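Getting a grip, one basket at a time
Three sets of fingers, one arm and a great deal of cheap plastic
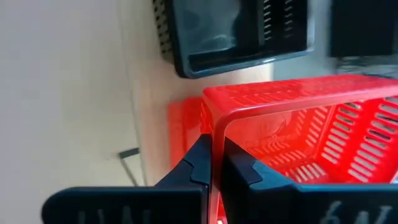

The wrist camera's view as the black fingers take the red basket by the corner.

The humble plastic basket has never had much written about it, and after a fortnight at a bench with a robot arm I can report that this is an oversight. It flexes. It shines. It is full of holes, so a depth camera tends to regard it as a rumour.

We borrowed three finger sets for the trial: the Claritz parallel pair, the Stanciu soft pads and a faceted set from Butari. All three bolt onto the same Bekelar arm, which saved us arguing about whether the arm was to blame. (We argued anyway.) Each set got 80 attempts at picking up a basket by the rim, holding it on a tilt and putting it back down without sulking.

The Claritz pair went first and behaved like a bouncer. Lovely grip, no feel. Left on its default force setting it squeezed the rims out of shape, and by lunch the basket walls had a permanent lean. Turned down to 30 per cent it was far more civilised, though any basket that arrived crooked was liable to pivot slowly and end up pointing at the floor.

The soft pads have the opposite temperament. They'll forgive a centimetre of sloppy programming, and the colour of the basket made no difference to them. Dust did. We were wiping them down every 14 picks with a damp cloth, like the bar staff at a very dull pub.

Narrow tips suit a basket corner, where the rim is stiffest, and that's where the Butari set earned its keep. The catch is aim. Come in a few millimetres wide and you're poking a slot.

Which brings us to the camera. Mounting it at the wrist gives you a superb look at the fingertips and a fairly hopeless one of everything else. Glossy red plastic throws highlights straight back at the lens, and our first edge detector followed one of them with touching loyalty. Diffusing the bench lamp with baking paper helped more than some 2000 lines of careful filtering code, a result I've been asked to stop mentioning.

For mixed bins I'd take the soft pads and a stack of cloths. For baskets, the Butari tips, provided somebody patient does the calibration. The Claritz pair has gone back in its case until we have something heavier to lift.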